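I'd been meaning to sit down with Sunita Boateng ever since she took over the Soltby parish register project, and last Saturday she finally had a gap between the school run for her niece and a chapel roof meeting, so round I went with my notebook (and my long list of Rebanes).

For anyone who missed the last newsletter, the project is an index of the Salton and Soltby burial registers, 632 pages of them, most never copied out before. "I thought it would take one winter," she told me, laughing. "That was two winters ago!"

She got into family history through her husband's side. His great-grandmother was down as Hannah in one place and Annie in another, and Sunita spent months convinced they were sisters. "I had a whole second family for her. Lovely people. I was quite sad to delete them."

What I really wanted to know was how she copes with the handwriting, as I give up after half a page. She says she reads the clergyman first and the names second. "You learn how he does his capital S when he's writing Salton, which he does on every line, and then you go looking for that S in the surnames. The curate who came after him is a nightmare. I've got 6 entries I've looked at over and over and I still can't give you a surname."
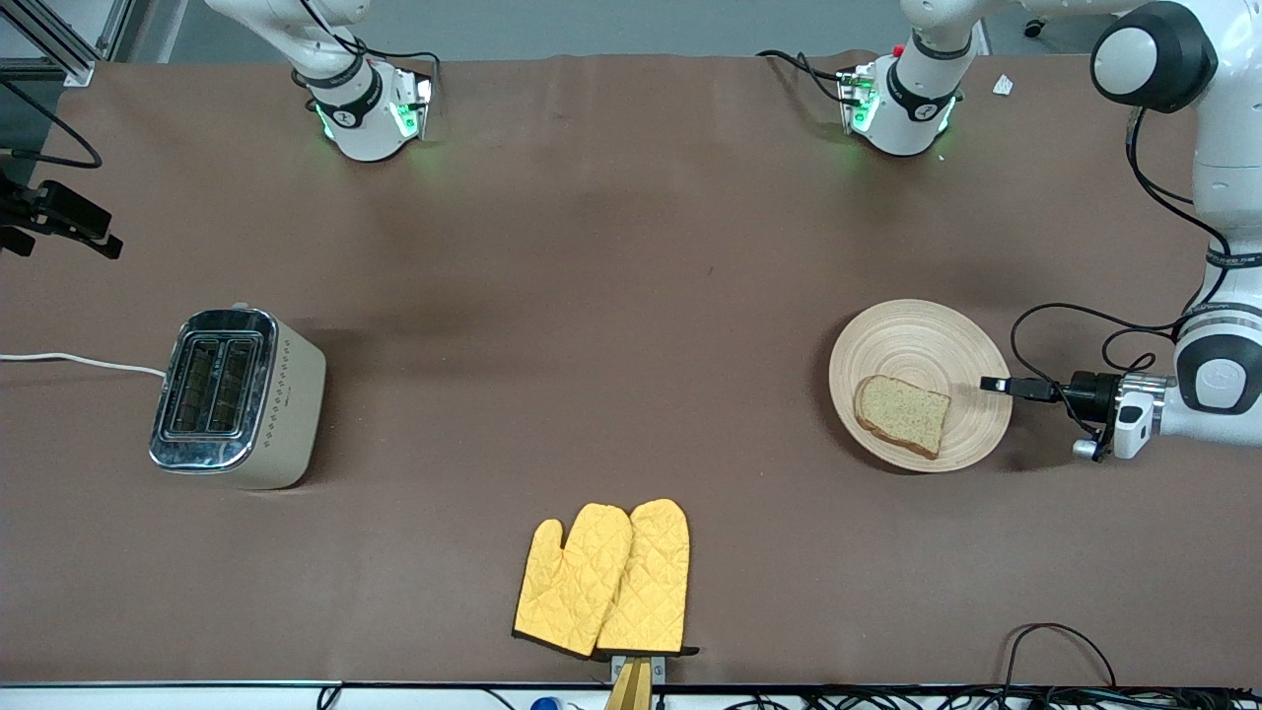

Toaster, bread and yellow oven mitts.

We got on to witnesses, which is her pet subject. She thinks we all skip them. Dzintra Grigaitė, who is checking the marriages, found the same man signing for couples all over Soltby, and it looks as if he was the parish clerk and no relation to any of them. I had him on my tree as an uncle, so that's my evening gone.

Was there one entry that stayed with her? She didn't have to think. "A woman buried in July, no name, just 'a traveller, found near the ford'. I've been through the newspapers and the coroner's papers. Nothing yet."

The first 200 pages should be ready to search in the library by the time you read this, and Sunita would love to hear about mistakes. Leave a note at the desk with the page number on it, please!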